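The gripper that stopped closing at 118

21 Dec 2022

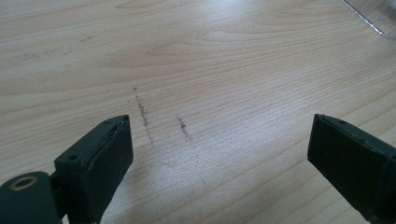
I have put off writing this up for a month, mainly in the hope that Saqib Paracha would find a simpler cause than the one I had. He hasn't, so this is the account as it stands.

The handheld gripper has an encoder on the hinge and logs the opening between the fingers as a raw value. Fully open reads 761. Closed on nothing, pad against pad, it should read 12. In November it began to stick at 118 on the way down. The fingers would go on moving and meet, and the log would say they were still apart. On opening, the value stayed at 118 for a moment and then jumped to where it should have been.

A fault like this is a nuisance because the recording still looks sound. There is no gap in the data and no error flag. The Drolline script that checks each session looks for dropped samples and for values out of range, and 118 is neither. We had over 3000 grasps logged before Tahira Pirzada plotted the minimum of each one and asked why so many of them ended on the same number.

My first guess was the pads. The foam on these fingers compresses with use and the edges start to lift, and a lifted edge can hold the tips apart. I changed both pads on the spare unit and got no change at all. I should have seen that without the spare unit, as a thick pad would alter the real opening and the log together. We had a disagreement between the two.

The second guess was the cable, which was half right. The encoder lead runs past the hinge and was being pinched when the handle was squeezed fully. With the lead taped clear, the sticking became rarer but did not go away. Bending the lead by hand while holding the fingers at any one opening would freeze the value there about one time in five.

The rest of it was in the reader board, a Zavon part we had been using for two years without complaint. When it misses a reply from the encoder it repeats the last good value and says nothing. That behaviour is in the manual, on the page about timeouts, which I had read and forgotten. The pinch began at the same point in every squeeze, so the last good value was nearly always the same one.

Changes made so far:

The lead now leaves the hinge on the outer side, with a loop of slack and a clip.
The reader reports a missed reply as a missed reply. This took one line in its settings file.
The session check fails if the value is unchanged for longer than half a second while the handle switch is moving.
Each session starts with a full open and a full close on nothing, and both readings are printed for the operator to accept.

The old recordings are a separate problem. Saqib wants to rebuild the opening from the video, which may work where both tips are in view. I would sooner drop the affected grasps, but the Ansari set is small and we would lose most of it. The Unberg set was made with the other reader and shows no sign of the fault.

I am still not happy about the clip. It holds, but it sits close to where the operator's thumb goes, and I expect it to be knocked off sooner or later. The next version of the hinge will have a channel for the lead. Saqib has the drawing.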